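Holzschubladen wieder leichtgängig machen – so gehe ich vor

2. Februar 2024

Im Winter ist es bei mir immer dasselbe: Die Heizung läuft, die Luft wird trocken, und irgendein Möbelstück fängt an zu zicken. Diesmal war es eine Kommode vom Flohmarkt, bei der die oberste Lade nur noch mit beiden Händen und einem Knie am Korpus aufging. Also habe ich mir einen Nachmittag genommen und alle Holzschubladen in der Wohnung durchgesehen. Das mache ich inzwischen ganz gern, man kommt mit wenig Werkzeug aus und hat am Abend was davon!

Ich schreibe hier von den alten, einfachen Schubladen, die Holz auf Holz laufen. Wenn ihr Metallschienen mit Kugellagern habt, hilft euch der Text nur beim Putzen weiter.

Was ihr braucht

Ein Stumpen Kerzenwachs (farblos, sonst gibt es Streifen) oder ein Stück trockene Kernseife
Schleifpapier in mittlerer und feiner Körnung, dazu ein Schleifklotz
Staubsauger mit Fugendüse
Ein weicher Bleistift
Holzleim und zwei Zwingen, falls etwas lose ist
Eine alte Decke für den Boden

Beim Wachs habe ich einiges durch. Die Möbelwachspaste von Reisinger riecht gut, war mir auf Laufflächen aber zu weich. Den Gleitstift von Unda finde ich praktisch für enge Ecken. Meistens nehme ich trotzdem den Kerzenrest aus der Küchenschublade, der tut es genauso.

Erst leer machen, dann ganz rausziehen

Klingt banal, aber ich habe schon oft genug an einer vollen Lade herumgerüttelt und mich gewundert. Räumt sie komplett aus und zieht sie langsam auf, dabei ruhig mal das Ohr hinhalten. Schabt es nur auf einer Seite? Hakt es immer an derselben Stelle? Geht es die ersten Zentimeter gut und dann nicht mehr? Merkt euch das, bevor ihr irgendwas schleift.

Bei mehreren Laden fange ich unten an. Die unterste trägt meist das schwerste Zeug und ist deshalb am stärksten abgenutzt, und wenn man sie zuerst herausnimmt, kommt man von unten auch besser an die Leisten der nächsten.
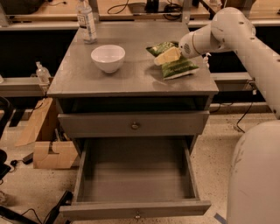
Graues Schränkchen mit ausgezogener, leerer unterer Lade.

Manche Schubladen haben hinten einen kleinen Anschlag, damit sie nicht herausfallen. Das kann ein drehbares Klötzchen sein, ein Stift oder einfach eine Leiste. Bitte nicht mit Gewalt! Leicht anheben, nach vorne kippen, dann geht es in den meisten Fällen. Wenn nicht, mit der Taschenlampe von oben oder durch das Fach darüber hineinleuchten und schauen, was da sitzt.

Und schreibt mit Bleistift auf die Rückseite, welche Lade wohin gehört. Von vorn sehen sie gleich aus, aber bei alten Möbeln passt jede nur an ihren eigenen Platz. Ich habe das bei der Flohmarktkommode vergessen und durfte dann fröhlich durchprobieren.

Die Reibstellen finden

Jetzt saugt ihr den Korpus aus, vor allem die hinteren Ecken. In meiner lagen Reißzwecken, ein Knopf und ein Kassenzettel, der sich genau auf die Laufleiste geschoben hatte. Danach schaut ihr euch die Unterkanten der Schublade an. Wo es reibt, ist das Holz blank und dunkler, manchmal fast poliert.

Wenn ihr nichts erkennt, hilft der Bleistifttrick: Kanten dick mit Graphit anmalen, Schublade einschieben, 12 Mal auf und zu, wieder herausnehmen. Wo der Strich verschmiert oder weg ist, klemmt es. Das Graphit schmiert sogar ein bisschen, aber färbt eben auch ab, also hinterher abwischen.
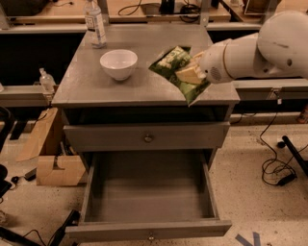 Schleifen, aber mit Gefühl

An den markierten Stellen nehmt ihr mit dem Schleifklotz ein wenig weg, immer in Faserrichtung. Wirklich wenig! Nach ein paar Zügen wieder einsetzen und testen. Was einmal herunter ist, bekommt man schlecht wieder dran, und eine Lade mit zu viel Spiel verkantet noch lieber als eine zu enge. Zum Schluss mit feinem Papier drüber, bis sich die Kante glatt anfühlt, dann den Staub gründlich absaugen.

Bei lackierten Möbeln sitzt das Problem oft in der Farbe. Da hat jemand großzügig über die Kanten gestrichen, womöglich zweimal, und schon klebt Lack an Lack. Dann reicht es, die Farbe an den Laufflächen und an den Innenkanten der Öffnung abzuschleifen. Bei sehr altem Anstrich bin ich vorsichtig, der kann Blei enthalten – da lieber vorher testen und nicht trocken losschleifen.

Lose Ecken gleich mitmachen

Wackelt die Front, wenn ihr am Knopf zieht? Dann ist vermutlich der Leim in den Ecken müde. Alte Krümel auskratzen, frischen Leim dünn angeben, zusammendrücken, Zwingen dran. Prüft die Diagonalen, die müssen gleich lang sein. Ich lasse das über Nacht stehen, auch wenn auf der Flasche 30 Minuten steht. Die Knöpfe könnt ihr bei der Gelegenheit auch nachziehen (von innen, mit dem passenden Schraubendreher).

Wachsen

Das Wachs reibt ihr kräftig auf die Unterkanten, auf die Seiten, wo sie anliegen, und auf die Laufleisten im Korpus. Schublade rein, 20 Mal hin und her, fertig. Falls es noch stockt, eine zweite Schicht. Speiseöl bitte nicht nehmen, das wird klebrig und fängt irgendwann an zu riechen.

Meine Kommodenlade läuft jetzt mit einem Finger. Nur die zweite von unten quietscht noch ein bisschen, da gehe ich nächste Woche mit der Seife dran.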